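I've been promising an update on the arms for ages, so here goes. June has been mostly evenings in the workshop, a lot of tea, and one very long argument with a cable.

For anyone new: I share a unit at Wurnwood with a handful of other people who make things, and for the last while my corner has been given over to a pair of robot arms on a table. They started as a kit I bought second-hand from a chap in Skorkness who'd lost patience with them (I can see why now). The plan is to have them pick up ordinary household things and put them down somewhere else without breaking anything. That's it. My sister asked if they'd do the ironing and I had to let her down gently.

## The frame

Last time I wrote, the arms were bolted straight to the tabletop and the whole lot wobbled every time one of them stopped suddenly. You'd get this horrible little shiver through the wood and then whatever was standing up would start to walk. So I finally gave in and built a proper frame around the table in black aluminium, with diagonal braces going down towards the floor at the near corners.

It took me 2 full weekends, mostly because I cut one rail short and then, with great confidence, cut the replacement short as well. Domenica Egger, who has the bench opposite and does beautiful things with bicycle frames, came over, looked at my tape measure and very kindly said nothing at all. She did lend me her square, which I have still got. Sorry, Domenica! It's on the shelf by the kettle.

Anyway, the arms now hang off the frame on opposite sides and the table is just a table again. I'd forgotten how nice the butcher block is, all those pale and honeyish strips. I gave it a rub of oil while it was clear and felt very pleased with myself.

## Tall thin things

With the wobble gone I could move on to what I'd been avoiding, which was anything tall and easy to knock over. Up to now I'd been practising with wooden blocks, and you can get away with murder on a block. You can come in from the wrong side, squash it a bit, drag it along, and it still counts as picked up.

So I went round the charity shops and came home with candlesticks and pink glass. The candlesticks go up in height, which is handy, as the gripper has to come in at a different level for each one. The glass is there to keep me honest about how hard I'm squeezing. I've propped a wooden board at the far end so that things stand on a bit of a slope -- a mean trick, but my kitchen isn't level either.

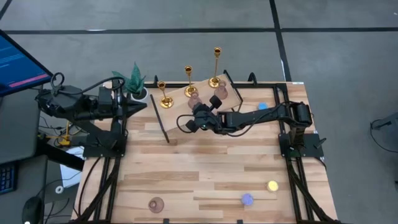
## What still annoys me

Cables, first of all. The one at the right wrist loops out further than I'd like, and I spend half my time watching it instead of the gripper. I've tried clips, sleeves and a bit of elastic from an old pair of pyjamas. Brinton, who runs the unit next door, reckons I should route it along the link and leave slack only at the joint. He's probably right, but it means taking the wrist apart again and I only just got it back together.

Then there's the software. I'm using the Qureshi scripts, the ones I moaned about in the spring, and I've come round to them a bit. They save every move you make when you drive the arms by hand, so you can go back later and see exactly where you went wrong. My target is 1,000 saved pick-ups before I let the arms try anything on their own. I'm nowhere near. On a good evening I get through a decent batch and on a bad one I manage 4 and go home.

I also want softer pads for the fingers. The bare ones are fine on wood but I don't love the sound they make on glass, and I wince every single time. If anyone has had luck with a particular kind of rubber, leave me a comment, and do say where you bought it.

Next job is the wrist cable, then. And giving that square back.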